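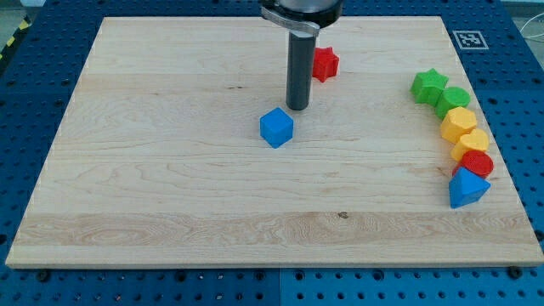 Pluvell – Frequently asked questions

Pluvell is a software package for tabletop pushing with a robot arm and a single rod. It takes a sentence such as "push the blue cube to the red star" and sends small planar motions to the arm. The questions on this page are the ones that come to our mailbox most often. Please read them before you open a ticket.

General

What parts does Pluvell have?

There are four processes. Zirkden is the perception part and gives the pose and the class of each block. Desmet is the policy server, where the learned model runs. Werkel is the controller, which talks to the arm and checks every command. The fourth process is the logger, which has no special name. They send messages to each other over a local socket and you can restart each one separately.

Can I use only one of the parts?

Yes. Some labs use Werkel alone with their own policy. Zirkden can also run alone, but then you must give it a tool mask by hand, as it normally takes the tool position from Werkel.

Which blocks does it know?

The default set has eight blocks in four colours: red star, red circle, blue cube, blue triangle, green star, green circle, yellow hexagon and yellow heart. In the instructions we say "circle" for the short cylinders, because this is the word most people typed when we collected the sentences. "Cylinder" is also accepted and is changed to "circle" before it reaches the model.

Is it possible to use other blocks?

It is possible, but the policy must be fine-tuned. Perception alone is easy to extend: add a mesh and a colour range to the file blocks.conf and run the check tool. Please avoid two blocks with the same shape and nearly the same colour. Zirkden will exchange their names when they pass close to each other.

Perception (Zirkden)

Do I need a fiducial marker?

One marker is enough and it should be outside the pushing area, flat on the table. A far corner is the best place. The marker is used at start to calculate the transform from camera to board. After that it is only checked every few seconds, so the arm can pass over it for a short time without problem. If the marker seems to have moved by more than the allowed tolerance, Zirkden sends the state BOARD_SHIFTED and Werkel stops the arm.

I changed the board for one of a different colour and now the yellow blocks disappear. Why?

This is the most common perception question. Yellow on light wood has low contrast, and the default colour range was tuned on our own boards. Run the colour tool again with all the yellow blocks on the board, near the front edge and again near the far edge. Do not simply make the range wider, or pieces of wood grain and knots will be detected as small blocks. The parameter min_area helps against knots, but it does not help against a dark band of grain that crosses the full board.

Two blocks that touch are reported as one. What can I do?

Blocks of different colours are separated by colour first, so they are normally fine. Blocks of the same colour that touch are separated by fitting the outline of both shapes. This works well for a star next to a circle, and not so well when one block hides a large part of the other. Set split_mode to "history" and Zirkden will use the last good poses as a starting point. At the first image after a restart there is no history, so please leave a small gap between blocks of the same colour before you start.

What happens when the tool hides a block?

Werkel sends the tool position with every image, and Zirkden removes this region from the search. A block that is partly hidden keeps its last pose and receives the flag "stale". The policy sees this flag. If more than two blocks are stale for five seconds, the arm lifts the rod and moves back to the home position, to give the camera a free view.

Does the shadow of the rod disturb the detection?

With soft light from above, almost never. With one strong lamp at the side it does, mainly on blue blocks, where the shaded faces become too dark for the colour range. Two weaker lamps are better than one strong lamp.

Policy and planning (Desmet)

What does the model put out?

It puts out a small displacement of the rod tip in the plane, x and y only. The height is fixed by Werkel during pushing. There is no rotation of the tool, and the rod is round, so rotation would change nothing at the contact.

How was the default model trained?

With demonstrations by human operators who moved the rod while looking at the board. Later we divided the recordings into short pieces and wrote a sentence for each piece. The default model uses 2390 of these pieces. Another 682 were kept apart for testing, and we ask you not to add them to your training data if you want to compare your results with ours.

Can I give a long instruction, for example "put all blocks in one line"?

Not directly to the model. It was trained with short sentences. For longer tasks there is the planner, which you start with the option --plan. It divides the goal into short instructions, sends them one by one, and checks the poses after each. For a line of blocks it begins at the far end and works towards the robot's front edge. You can change this order in the plan file. A slightly curved line is accepted as a line, and the parameter line_tolerance decides how much.

The arm pushes the correct block but it does not stop at the right time. Is this a bug?

Usually it is delay. Compare the image time with the command time in the log. If the difference is growing during the run, the image queue is filling up. Set queue_size to 1. We know that this looks like losing data, but for control an old image is worse than a missing one.

Why does the block turn when I only want it to move straight?

The rod makes contact at one point. When this point is not in line with the centre of friction, the block rotates. Flat-sided blocks such as the cube are more stable than the star or the heart, where the tip can slide along a lobe. The model corrects by going around and pushing from the other side, and this takes time. It is normal behaviour.

Control (Werkel)

How high should the tip be above the board?

Low enough to touch the side of the shortest block, and never so low that it scratches the board. Measure it at all four corners and in the middle. Wooden boards bend a little with the season – our own readings in October were not the same as in spring. If you fix the board to the table with bolts, measure again after you tighten them.

What is the workspace limit and can I switch it off?

The limit is a rectangle a little smaller than the board. Commands outside it are clipped, and the logger writes CLIPPED. It cannot be switched off in the config file. You can make it larger, but check first that the bracket and the wrist cannot reach anything beyond the board.

A block is too close to the edge and the rod cannot get behind it. What now?

Werkel does not know about blocks, so it will only clip the motion. The planner does know. It marks the block as UNREACHABLE_SIDE and tries to push it along the edge until another side becomes free. If this fails five times, the run is paused and you should move the block by hand.

Must I restart everything after an emergency stop?

No. Release the stop, restart Werkel only, and confirm the home motion. Desmet waits and clears its history by itself. Do not continue an old plan without looking at the board first, as the blocks may have been touched while the arm was stopped.

Logs and support

What should I send with a ticket?

The log folder of the run, your blocks.conf, and the exact sentence that was given to the robot. Please do not shorten the log. The lines before the error are often more useful than the error.

Can I replay a run without the robot?

Yes, with werkel-replay and the path of the log folder. It shows the camera images with the detected outlines and the planned displacement on top. You can replay with a different version of Desmet, but the images will of course not react to the new commands. Use it to compare decisions and not to measure success.

Which version am I using?

Start any of the programs with --version. The first two numbers must be the same for Zirkden, Desmet and Werkel. If they are different, the programs will still connect, but the poses may be in the wrong unit – please check this before you write to us.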